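Darnine LED mask shuts off partway through every session 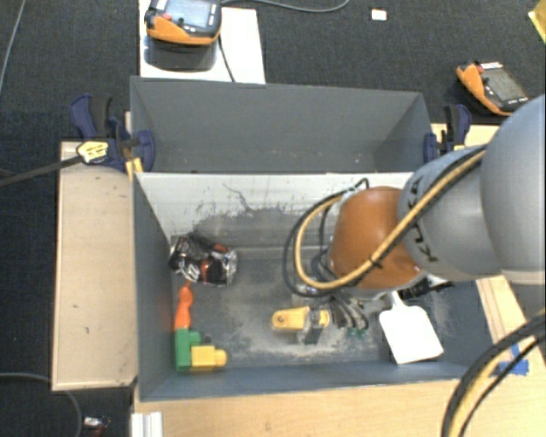 Okay, so I've had the Darnine mask since November and I love it, my skin hasn't looked this calm in years, but it has started quitting on me. I pick the red light program, lie down, get comfy, and 2 minutes in it beeps and goes dark. It's supposed to run for 30!

What I've tried so far:

Charged it overnight with the cord it came with. Same thing.

Charged it with my phone cord. Same thing, plus the little light by the port blinked orange the whole time (it used to go green when it was full).

Held the power button down until it beeped twice, like the Surdu help page says. It ran the full program once and I got all excited, then the next night it quit again.

Wiped the inside with a barely damp cloth and let it dry. I do put on the Wokovlow serum first, so I thought maybe some of that had gotten onto the skin sensor. It ran a bit longer, maybe, but I wasn't timing it.

The blue program does the same thing, so I don't think it's the red lights.

Update: support wrote back and asked for the session count, which is under Settings in the app. Mine says 1000, and there's no way, I'd have to be wearing it in my sleep. They think the counter got scrambled in the last app update and the mask believes it's worn out. They had me delete the Flakavgate app, unpair the mask, and set it all up again from scratch.

Second update, 9 p.m.: counter is back to zero and I got one whole red session out of it. The charging light is still orange, though, so I'm leaving this ticket open and they're mailing me a new cord.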